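4.2. La feuille et la tige dans les catalogues de fleurs artificielles

La section précédente a traité des corolles. Il convient maintenant d'examiner ce que les fabricants appelaient la verdure, c'est-à-dire les feuilles, les tiges et les herbes qui accompagnent la fleur et qui, dans les livres de comptes, forment un poste distinct. Ce poste a reçu peu d'attention dans les travaux sur l'ornement domestique. Les auteurs mentionnent volontiers la rose ou le camélia de tissu, mais la verdure est traitée comme un simple remplissage, et il est rare qu'on indique de quelle matière elle était faite ou par quel atelier elle était fournie.

Le fonds Gazi permet de corriger en partie cette lacune. La maison, établie à Dristgate en 1813, a conservé ses registres de commandes, ses cahiers d'apprêt et une série de planches gravées destinées aux voyageurs de commerce. Le dépouillement a été effectué par Marlina Majimbun et par l'auteur de ces lignes. Il a donné 3787 articles, dont chacun est décrit par un nom, une teinte et un prix à la grosse. Les noms sont souvent instables : une même pièce peut s'appeler « souci » dans le registre et « œillet d'Inde » dans la planche, ce qui nous a obligés à établir une table de concordance avant toute comparaison.
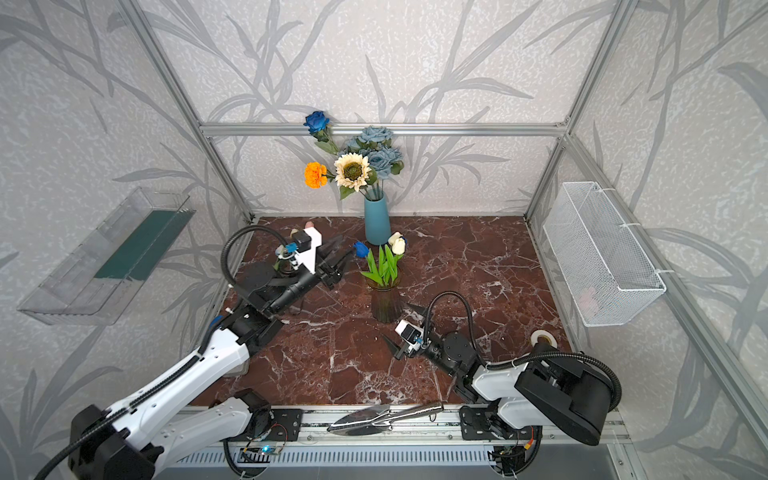 La question des teintes est plus difficile. Les registres emploient pour le bleu un vocabulaire qui ne correspond à aucune fleur naturelle : « bleu cendre », « bleu d'étain », « bleu de nuit ». Nous pensons que ces noms viennent du commerce des rubans, avec lequel la maison partageait son teinturier. Le bleu n'était donc pas choisi pour imiter une rose existante. Il était choisi pour s'accorder à une robe, plus tard à un rideau ou à un papier peint, et la clientèle semble avoir accepté cet écart sans difficulté. Une lettre de réclamation conservée dans le carton 11 se plaint d'un bleu trop clair par rapport à l'échantillon ; elle ne se plaint nullement qu'une rose soit bleue.

Pour la verdure, au contraire, la fidélité à la nature est demandée de manière explicite. Le cahier d'apprêt prescrit au moins deux verts par feuille, l'un pour le limbe et l'autre pour le bord. Il interdit le vernis sur les feuilles de rosier et l'admet sur celles du camélia. Il distingue encore la tige « montée », composée d'un fil recouvert de papier, et la tige « creuse », plus chère, qui était réservée aux plantes de serre. On peut donc parler d'une double norme : la liberté de la couleur pour la fleur, l'exactitude pour ce qui l'entoure. Cette double norme n'est jamais formulée par les fabricants eux-mêmes, et nous la proposons ici comme une hypothèse de lecture.

Le rapport avec le décor mural mérite une remarque. La manufacture Grorden, voisine de la maison Gazi, imprimait des papiers à feuillages en ton sur ton, et les deux entreprises échangeaient des modèles. Dans 10 planches du fonds, le contour d'une feuille de bambou ou de graminée est repris trait pour trait d'un papier de Grorden. La silhouette imprimée servait de patron au découpeur, qui n'avait plus qu'à l'agrandir.

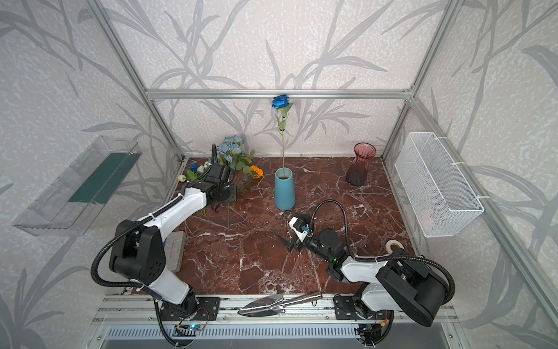 Il reste à savoir si cet échange a eu lieu dans l'autre sens. Les archives de Grorden sont lacunaires, et l'inventaire dressé après la vente de la manufacture ne nomme pas les dessinateurs. Nous avons trouvé une seule mention utile, dans une note de janvier, qui demande à Gazi « la grande feuille, pour la mettre à plat ». La formule est brève et peut être comprise de plusieurs manières. Elle suggère tout de même qu'un objet en volume a pu servir de modèle à un motif imprimé, ce que la littérature considère en général comme improbable. 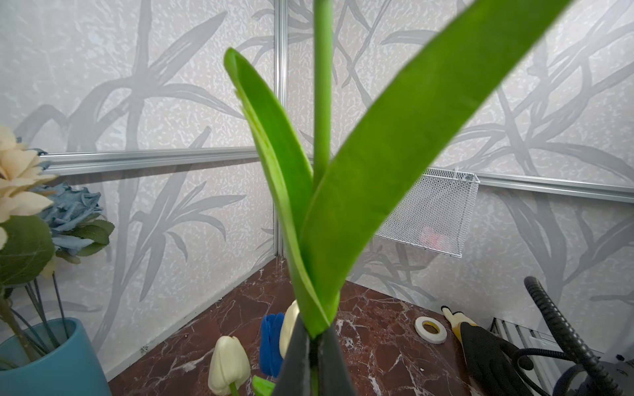
Les modèles à longues feuilles forment un groupe à part dans le fonds, que les registres désignent par le mot « lames ». Ils apparaissent tard et remplacent peu à peu la fougère dans les garnitures de cheminée. Leur fabrication demandait peu d'opérations, mais leur assemblage était délicat, car il fallait réunir à la base des pièces de largeur inégale sans que la jonction devienne épaisse. La production actuelle a gardé ce principe de composition. La plante artificielle de la figure 3 associe une feuille étroite, dont la pointe se recourbe un peu, une tige centrale lisse et une feuille beaucoup plus large, et ces éléments se recouvrent près du pied. On y observe aussi, le long de la feuille étroite, un bord d'un vert plus clair et jaunâtre, comparable à celui que prescrit le cahier d'apprêt. Nous n'affirmons pas une filiation directe entre ces objets. Le procédé a pu être retrouvé plusieurs fois, par simple observation de la plante vivante.

La comparaison des prix va dans le même sens. Chez Gurora, concurrent principal de Gazi, la lame bordée coûtait plus cher que la lame unie, et la différence reste stable d'un tarif à l'autre. Le second passage de couleur était donc considéré comme un travail à part entière, payé séparément à l'ouvrière. Les tarifs de Gurora ne donnent malheureusement pas le détail des salaires, et nous devons nous appuyer sur les livrets de paie de Dristgate, qui font l'objet de la section 4.3.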